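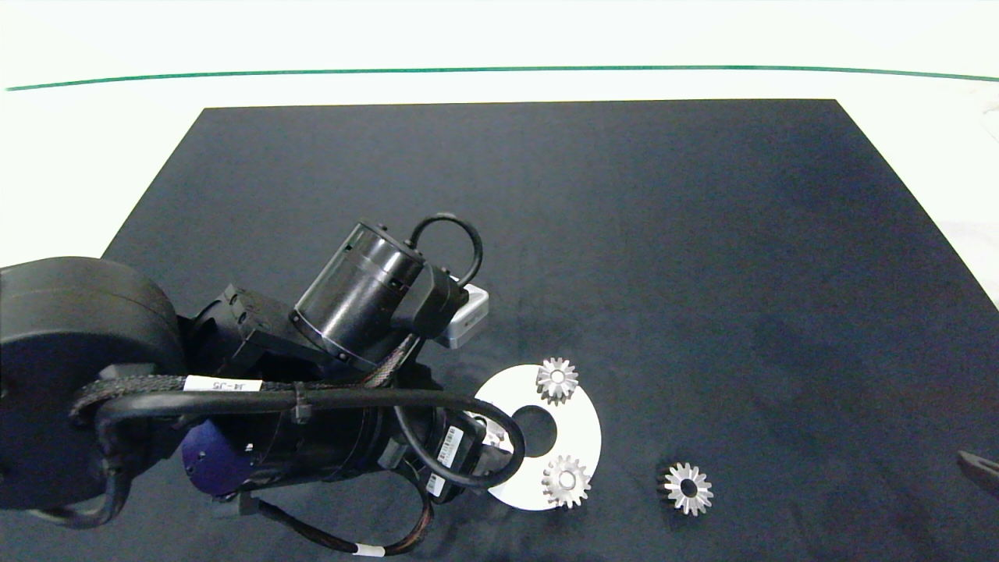
Ticket: Arm stops partway through gear pick, cable rules for the bench
Status: Closed, with one follow-up
Site: Ninorska bench cell

Opening this Thursday morning before I forget the details. The arm was picking bevel gears for the Zukulitz job and threw a protective stop on joint 5, then another one after I cleared it. I'm logging everything here so the next person doesn't burn a morning on it like I did!

What I tried first
Cleared the fault and re-homed. Fine for 9 picks, then the same stop. Swapped the gear order in the program (no change, and I didn't really expect one). Dropped the speed to 40 percent and it went away completely, so of course I got excited and put it back up, and it came straight back.

What I found
Locked it out and had a proper look with a flashlight. The sleeve labelled J4-J5 had crept along the link and was pulling snug whenever the wrist rolled past a certain point. The zip ties were tight enough, they were just in the wrong spots. Somebody (okay, probably me, back in October) had tied it off with the arm parked and never checked it at full reach.

What fixed it
Cut the ties and started over. Moved the wrist through its whole range by hand with the brakes released, a second person holding the link, and set the slack at the worst pose. Then retied and ran it slow, then at full speed. I left it cycling over lunch and it got through 300 without a stop.

House rules, please read before you touch the cables
These come from the Bukum cell handbook, plus a couple I'm adding.

Lock out before your hands go past the edge of the mat. Every time, even for a dropped gear.

Never tie a cable with the arm parked. Find the pose that stretches it most and tie it there.

Loops are okay, but they can't hang low enough to catch a part or the fixture. If you're not sure, jog it slow with your thumb on the stop.

Keep labels readable. If you cover one with a tie, move the tie.

Only the parts you're picking go on the mat. Drivers, snips and coffee live on the Orbán cart.

Don't fix a protective stop by slowing the arm down and walking away. I know it's tempting, I just did it myself for about an hour.

Follow-up
Handbook says to inspect cables every 2,000 cycles. I'd like to see that cut down for the J4-J5 run, at least until we know the new tie points are holding. I've put a note on the maintenance sheet and I'll recheck the sleeve next week, then update this ticket with whatever I find.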